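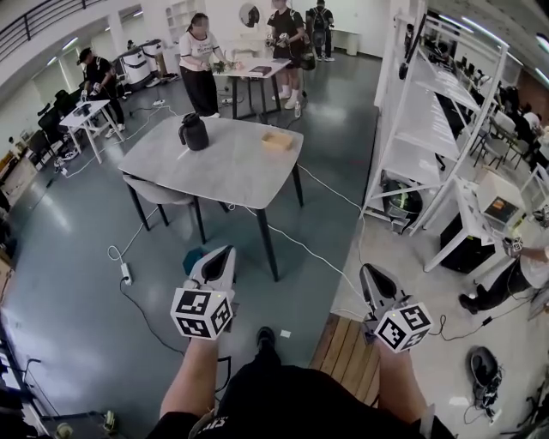
Fig. 7 – Standing at a gray table with rounded corners, forearms forward.

Section 4. Setting up the Nandeo feeder controller

Applies to raceway and round tank kits. Cage kits have their own sheet, ask Rania Saber if yours is missing.

Read 4.1 before you open the big box. Bench work first, then tank side. Doing it the other way around means kneeling on a wet walkway with a tiny screwdriver.

4.1 Bench work

1. Unpack the controller, the hopper motor, the oxygen probe and the bag of glands. Probe stays in its cap for now.

2. Check the serial number on the lid against the one inside the door. If they differ, stop and call. We had a mixed pallet in August and a few may still be out there.

3. Open the door (two quarter-turn latches). Pull the paper tab out of the battery holder. Clock starts when the tab comes out.

4. Feed the motor cable through the left gland, probe cable through the right. Tighten by hand, then a half turn with a wrench. Any more and the rubber splits.

5. Motor wires go to terminals M1 and M2. Brown to M1, blue to M2. Swapped wires won't hurt anything, but the auger runs backward and packs pellets up into the hopper.

6. Probe plug is keyed. Line up the notch and push.

7. Close the door, plug in the power supply, wait for the green light. Takes up to 17 seconds on first start. Don't press anything while it blinks.

CAUTION – Use only the supply in the box. The older Celteck supply has the same plug and the wrong voltage. It will fit. Do not use it.

4.2 Mounting at the tank

1. Pick a post or rail upwind of the tank, out of the splash. The controller box is sealed but the latches corrode if they get salt spray all day.

2. Bracket goes on first. Two U-bolts, nuts on the outside so you can reach them later.

3. Hang the box on the bracket and fit the locking pin.

4. Hopper sits over the water with the spreader plate level. Use the bubble on the hopper lid. A tilted plate throws all the feed to one side, and the small fish never get near it.

5. Route cables under the rail, not over. People step on them. Clip every couple of feet.

Note: Mirkden rails are a bit wider than ours. Ask for the long U-bolts, no charge.

4.3 Oxygen probe

1. Take off the cap and keep it. You need it for storage and for calibration.

2. Hold the probe in open air, out of direct sun, for 10 minutes.

3. Menu > Probe > Air cal. Press OK. Display shows WAIT, then DONE.

4. If it shows FAIL, wipe the membrane with a soft damp cloth and try again. Still FAIL – membrane is probably torn. Spare is in the bag with the glands, see Section 9.

5. Lower the probe to mid depth, away from the inlet and well away from the air stones. Bubbles on the membrane give you a nice high reading that isn't true.

6. Set the low oxygen cutoff. The controller stops feeding below this level. Factory setting suits trout. For anything else get the number from your fish health person, not from us.

CAUTION – The cutoff stops the feed. It does not turn on your aeration. If you want that, you need the relay board (Section 6) and a seperate breaker.

4.4 Feed calibration

Has to be redone every time you change pellet size or brand. People skip this one. Most of the "controller is overfeeding" calls end up here.

1. Put a bucket under the spreader. Weigh the bucket empty first and write it down.

2. Fill the hopper at least halfway.

3. Menu > Feed > Prime. Let it run until pellets drop steadily. Tip those back in the hopper.

4. Menu > Feed > Test. Auger runs for one minute.

5. Weigh the bucket again, subtract the empty weight, type the result in grams and press OK.

6. Run the test a second time. The two results should be close. If not, look for a bridge of dust and fines in the hopper neck and clear it with the stick, never your fingers.

With standard pellets expect about 400 grams. Way under that, check the motor wires again (4.1, step 5).

CAUTION – Unplug before reaching into the hopper. The auger starts on schedule whether your hand is in there or not.

4.5 Setting a schedule

1. Menu > Clock. Set local time. It does not change itself for daylight saving.

2. Menu > Schedule > New. Enter first feed, last feed and number of feeds between.

3. Enter the daily ration in grams. Upper limit is 2000 on the single hopper model.

4. Press Save. If you back out with out saving, everything goes back to how it was and no warning comes up. Known issue, Detlef Görtz is on it for the next update.

5. Stay for the first feed. Watch that fish come up all round the tank and that pellets aren't drifting to the outlet.

Note: First feed before 6 am is fine, but the probe reads lowest around dawn and the cutoff may hold it back. Log shows HELD, not an error.

4.6 Before you walk away

Locking pin in. Door latched, both sides. Hopper lid strapped – birds. Probe cap in the door pocket. Feed weight and pellet size written on the card inside the door.

Problems on site, call Yasuo Onishi at the service desk. Have the serial number and the last log line ready.

Next: Section 5, Alarms and text messages.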